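Refill and Bottle Sorting Project: Progress Report to the Nyitrai Fund

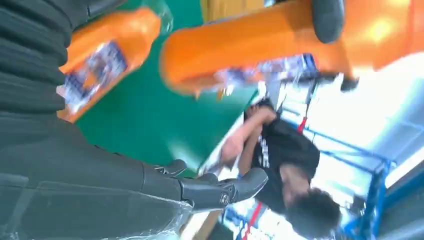

Krisztina Dobos

2019-04-18

You asked for a report at the halfway point, and you asked that it be shorter than the last one. I have done my best on both counts.

The short version is that the sorting room is open, the bottles are moving, and we are behind on labels. The long version is mostly about labels.

Where we started

When the grant came through we had a back room at Primness with one working light and a stock of returned cleaning-product bottles nobody had looked through since the move. The plan in our application was to check each bottle, sort it by product and condition, and send the good ones back to be refilled. We said this would take one bench and two people. It took two benches and four people, and one of the benches is a door.

What has been done

The first 60 crates have been emptied and sorted. The orange bottles came first, for the simple reason that they were in front. There are two sizes of them, and both carry the white label with the blue and purple printing, which made us think for most of a week that they were the same product. Vilmos Szilágyi finally sat down and read the small print on both. The small one is the concentrate. The large one is the ready-to-use version. They had been going into the same bin, and we had to tip the bin out and start over. I mention it because the hours are in the timesheets and you would have asked.

Of those 60 crates, 40 have gone to Fluron for washing. Fluron has been patient with us. They sent back one load with a note saying "caps," which we took to mean that they wanted the caps off. They wanted the caps on. Orsolya Kelemen now telephones before each pickup, and there have been no further one-word notes.

The remaining crates are stacked along the back wall waiting for a decision on scuffed bottles. Our application said that bottles "in good condition" would be reused, a phrase I wrote myself and now regret. Nusrat Begum has drawn up a one-page guide with three grades. Grade A goes to refill. Grade C goes to recycling. Grade B goes to a shelf, where people argue about it.

The label problem

We had budgeted for labels that peel. These do not peel. They tear, leave a gray fuzz behind, and the fuzz then collects everything else in the room. We have tried warm water, hot water, cooking oil, and a product from Flarov that took off the adhesive along with the finish on the bench (the real bench, sadly, and not the door).

Warm water and a long soak is the best of these so far. It is slow. A bottle that goes in at the start of the day is ready for scraping after lunch, and the sink holds 19 of the small ones or a much less satisfying number of the large ones. Yuzhen Song has asked whether the labels need to come off at all if the same product is going back in. It is a very good question and I wish somebody had raised it before we bought the scrapers. I have written to the refill station to find out and will pass on the answer.

Money

Spending is under the line for transport and over the line for supplies. The overspend is scrapers, gloves and a second drying rack. The first drying rack was designed for dinner plates and let every small bottle through. I would like to move the unspent transport money across to cover this, and have attached the form. The form asks for "a brief narrative of the strategic need." I have written "rack."

What is left to do

Before the end of May we intend to clear the back wall, settle the matter of Grade B, and begin on the bottles that are not orange. I have no idea yet what these will be like. Vilmos has looked in the top crate and reports that they are "mostly white, some sticky," and he has asked not to be assigned the sticky ones.

We also still owe you the storage plan promised in the first quarter. A draft exists. It shows shelves where there is at present a radiator, so it will need another round.

If anyone from the fund would like to visit, mornings are best, before the soak water is changed. Please use the side entrance and wear shoes you are not fond of.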